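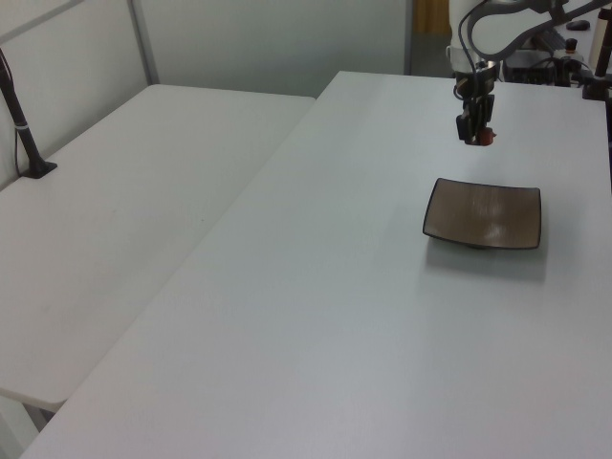
4. Setting up the table

Read this section before you put anything on the top. The Zillinwood table ships in 2 cartons. The larger one holds the top and the smaller one holds the frame, the feet and the hardware bag. Kamarum tops from before December use a different bracket and are covered in section 9.

4.1 Choosing a place

1. Pick a level floor. Thick carpet is fine, but the feet will need adjusting again after the first week.
2. Leave 41 inches of clear floor on any side where people will sit.
3. Keep the table away from radiators and wood stoves. Steady heat on one side can make the top bow.

Note: Direct sun will not harm the frame. The finish on the top may yellow slightly over several summers.

4.2 Attaching the frame

1. Lay a blanket on the floor and place the top on it, face down. Two people are needed for this step.
2. Set the frame over the threaded inserts. The long rail goes on the side with the stamped number.
3. Start all the bolts by hand before tightening any of them.
4. Tighten the corner bolts first, then the ones along the rails. Use the hex key from the hardware bag.
5. Screw in the feet until they stop, then back each one out by two full turns.

Caution: Do not use a power driver. The inserts can strip, and a stripped insert is not covered by the warranty.

6. Turn the table over onto its feet. Lift it by the frame. Do not roll it over on its edge.

4.3 Leveling

1. Press down on each corner in turn. If the table rocks, find the foot that lifts.
2. Turn that foot counterclockwise until it touches the floor.
3. Check with a level in both directions, then tighten the lock nuts.

If you can't get rid of the rocking, the frame bolts may have been tightened out of order. Loosen them half a turn, let the frame settle and repeat step 4 of 4.2.

4.4 First cleaning

The top leaves the factory with a thin film of polishing wax. Wipe it off with a soft cloth and warm water with a drop of dish soap, then dry it. Wait overnight before using a tablecloth.

Do not use scouring powder, steel wool, bleach or acetone. Spills of coffee, wine or beet juice should be wiped up within the hour.

Caution: Always put a trivet under hot pans. Dishes with rough, unglazed bottoms should have felt pads or a mat under them. Lift them to move them.

4.5 Spare parts

Order by part number and include the number stamped on the underside of the top.

969 Foot with lock nut
2365 Hardware bag, complete, with hex key

The Lurkovier extension leaf is sold separately and comes with its own instructions. Mühlbauer felt pads fit all feet.

Continue to section 5 if you are adding the leaf.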